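Search this blog Search Go

Teaching by hand, day whatever

Mar 5, 2024
Posted by Dorothy Mottram

Quick one because I have to pack for Grarnville and the car isn't even charged. People keep asking what I do all day at Peldale now. Answer: I put things in boxes. And take them out again. On purpose, for a robot.

OK longer version. We have an arm, everybody calls it Rampersad, don't ask me why, it was named before I got there. It needs to learn tidying. Table tidying, small stuff. Pens, cups, lids, and this month the name cards, the folded plastic ones you get at a meeting. Somebody has to show it how. Two ways to show it and I do both, so I'm going to write down how each one goes while I still remember.

First way: remote

You sit at the side desk with the two handles and drive the arm. Squeeze to close, let go to open. Sounds like a game and for the first ten minutes it is one. Then your shoulder starts up. The delay is tiny but your hand knows its there, so you slow down, and then the arm learns slow. My early runs are awful, I watched some back and it looks like someone picking up an egg underwater.

Things I've worked out so far. Go in from above if you can. Don't fix a bad grab halfway, let go, back off, go again, the back off part is useful too. Rest your elbows! And stop when you get annoyed, it shows in the data. Sutness (the software, not the town) puts a red mark on any run where you jerk the handles and I had a whole column of red after lunch once.

A good session is up to 60 runs. I have never had a good session before coffee.

Second way: just your hands

No handles. Camera on, hands on the table, do the job like a person would. Much faster, nicer too, and you can do stuff the arm can't really manage yet, like rolling a card over with one finger. Which is kind of the problem. Your supposed to do it in a way the arm could copy. So no fancy fingers, no scooping up three at once, and keep both hands out where they can be seen.

The cards are harder than you'd think. They're clear plastic so the edges vanish, and the white table throws light back at you. The sides flare out and they snag each other. And we all wrote silly names on them, months ago, so now I spend my mornings being very serious about ELEPHANT and BATMAN.

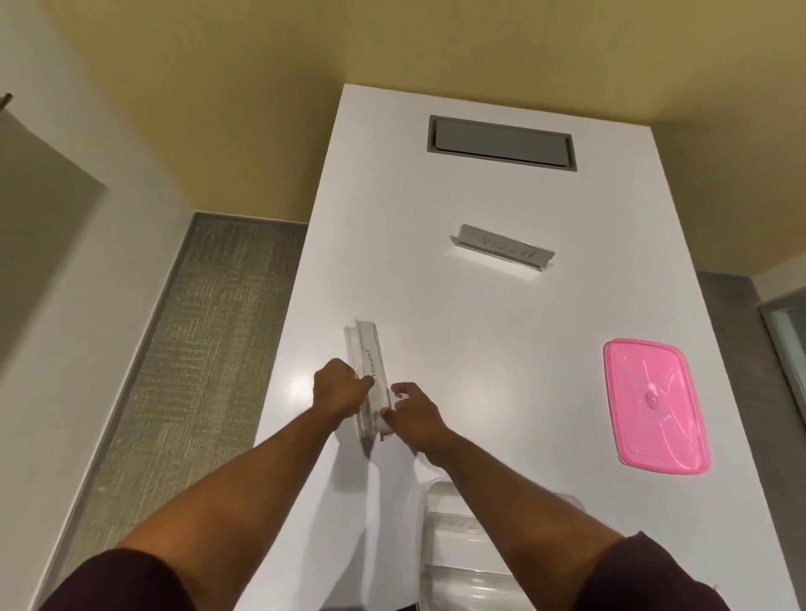
What I do with the cards, in order

Writing this out for whoever covers me while I'm gone. Not official. There's a proper sheet somewhere.

Container open, pink lid flat on the table and out of your way. Don't lean it on anything.

Cards go down at different angles, spread out. Some with the writing upside down. If you line them up neatly every time the arm only ever learns neat.

Say the name out loud before you go for it. The audio gets matched later, so "elephant", clear, then move. Not "umm elephant no wait".

Take it by the sides, thumb on the front. Try not to cover the whole word. I do this all the time, my thumb is basically parked on the first letters in half of mine.

Turn it BEFORE you're over the container, not above it. Then lower it in. Lower. No dropping.

Count to 2 with your hands still. Then the next one.

When they're all in, lid on, press the corners, hands off the table. Done, then tip it all out and go again. 20 rounds is plenty, then swap to the handles for a bit or go for a walk.

Sleeves. Push them up. Mine creep down and then there's a big dark cuff across everything and the tracking gets in a mood.

Does it work

Kind of?? Rampersad can pick up a cup nine times out of ten now. Cards, no. It goes for the shine on the table instead of the plastic sometimes, closes on nothing, and then carries the nothing very carefully over to the container and lets it go. I felt bad for it. We added more runs with the blinds open and it got a bit better, then worse, then somebody moved a lamp.

The plan is to have cards sorted by July. I said that would be fine, in a meeting, with people writing it down.

The thing I like is you can see yourself in it. It does a small pause before letting go, and that's mine, I pause there, I never knew I did. One of the others always comes in from the left and on her runs you can tell right away.

Ok, charger, socks, the blue folder. If anyone at work reads this, the spare handle grips are in my second drawer, under the tea. Back in a week, comments are open but I'll be slow.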